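Drevton Shared Workspace Safety Project
Progress report to the Grastach fund, August
Prepared by Illia Chornovol

Work this period was on the second deliverable, the written rules for arms that share a table with everyday items. The draft now covers setup, speed limits, stop procedures and record keeping. Setup took the most time. The earlier version assumed a clear table with one part on it, and most member labs don't work that way. They have plates, snack bags, tissue boxes and blocks within reach of the gripper, and the rules have to hold there too.
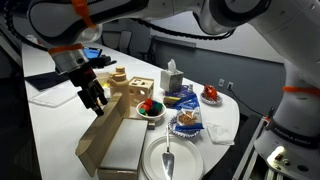
Does the draft set a single speed limit for every task?
The draft sets a ceiling for the whole cell and lets the lab go lower for each task. The lower figure has to be written on the task sheet before the first run.

We tested the setup checklist at Drevton over 100 starts. Operators completed it in full on 47 of them. Most of the misses were on one item, the check that cables are clear of the joints through the full range of motion. It was too far down the page, and we have moved it to the top. The stop button test was done on every start.

Object rules are now split into two groups. Light items that can be pushed or dropped without harm need no entry. Anything with an edge, anything holding liquid and any electronic device has to be entered by type on the task sheet, with a note on whether the arm may touch it. A cake server or palette knife goes in as an edged tool. Laptops and phones are marked no contact. 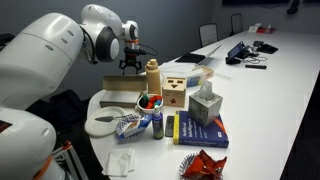
Chih-ming Leung wrote back on the draft that the no contact mark is too weak by itself, and asked for a minimum distance that the planner can enforce. We agree. The next version will give a distance in millimeters, to be set after the Trullon trials.

Spending is on plan. We ask to move $500 from travel to printing for the laminated checklists. Still open are the incident form, which Zoubi is reviewing, and the retraining interval for operators.

Drevton Shared Workspace Safety Project | Contact the project office | Back to top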